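Pravex Opens Equipment Planning Service for Household Robot Arms

PRURNBERG, 17th January - Pravex, a supplier of planning software for small automation projects, has opened a budgeting and site-assessment service for organizations preparing to buy robot arms for use in furnished homes. The service is offered with Nokus, which handles installation, and Sjögren, which supplies mounting hardware and spare parts.

Each assessment covers 2 site visits and produces a written equipment plan with a line-item budget over 39 months. The plan lists the arm, base, power supply, controller, tooling, spares and scheduled service as separate items. Clients may take the plan to any vendor.

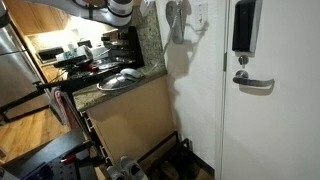 Mounting and clearance account for most of the late changes to a purchase order. An arm selected on payload and reach alone may not suit a residential kitchen, where the base has to share floor space with cabinets, appliances and walkways. Assessors record the working height of each surface and the objects normally left on it. A stainless-steel pot lid lying flat on a granite countertop, with a rack of stacked pans behind it, is entered as two separate handling tasks, and each is priced for tooling. Hanging items such as a telephone cord or a towel on a drawer handle are entered as obstructions. Doors near the work area are logged with their swing, so that the base position can be fixed before the order is placed.

Pravex recommends that first-time buyers hold back some 20 percent of the hardware budget until the base position has been confirmed. Fixed and movable bases are quoted side by side - the difference in cost is usually small next to the cost of relocating an arm after installation.

Assessments can be booked now through the Pravex office in Prurnberg. Plans completed before October will include one revision at no charge. Travel outside the Prurnberg area is billed separately.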